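From: Vilja Ahonen
To: lisdale-tenants
Subject: Re: [lisdale-tenants] moving out, deposit + the Friday walkthrough

Orvokki, quick answers, typing between two meetings so excuse the mess.

Orvokki Peltonen wrote:
> Hi all, we are leaving 3B at the end of October and I have no idea
> how the deposit works now that Podura has taken over from the old
> office. Is it still 700? Do we have to be there for the walkthrough?
> And did anybody manage to get the cleaning charge off? Heikki said
> he was billed 372 for an oven he had scrubbed himself. Also what
> do you do with all the small stuff, I have packed for days and it
> keeps coming.
> Orvokki

Deposit: yes still 700, same as in the old lease. Podura can't change it mid-lease, they tried with Toivo and he sent them page 4 of his own contract. Went quiet after that.

Walkthrough: you don't have to be there. Be there. Mine was on a Friday at 8 in the morning and the guy had a form with everything already ticked "fair". Asked him to go back and write "good" for the floors and the bathroom. He did, no argument. If I'd been at work it would of stayed fair, and then they charge you for it.

Ask for a copy before he leaves. Paper or a photo of it on your phone, either is fine.

Cleaning charge: Heikki got most of it back in the end, Heikki correct me if wrong. He wrote to the billing address, not the front desk. Front desk only forwards things and they loose half of it. Put the unit number in the subject line.
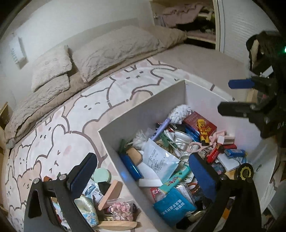

Keys. Count what you were given, including the mailbox one and the bike room fob. A missing fob is a new fob at your cost and they take weeks to say so. Santeri still has two from the last people in his place, if anyone is short.

Electricity: you close the Telow account yourself, Podura won't do it. Call, don't use the web form. I used the form and paid for a month I wasn't living there. Take the meter reading the same morning you hand over keys. Mine ended in 863 and the final bill had something else entirely, so a photo of the meter saved me there.

Mail forwarding, start it a week early. Two weeks if you get anything from abroad.

Small stuff: open boxes, one per room, filled last and carried in the car and not the van. Don't tape them, you'll want the scissors and the phone charger out again the same night. Bedding goes on top of everything so it comes out first. For the van I used Sjöberg, fine, on time, one dent in a bookcase they were decent about. Book the elevator with the office or they will make you use the stairs, even for the couch.

Wall holes: small nail holes are ok per the lease, anything with a plug in it you fill. 3 of mine got flagged and I filled them while he was standing there. Filler was in my coat pocket.

Have to run. If somebody has the new billing email please post it, the one I have bounces since last week.

Vilja
(ex 2A)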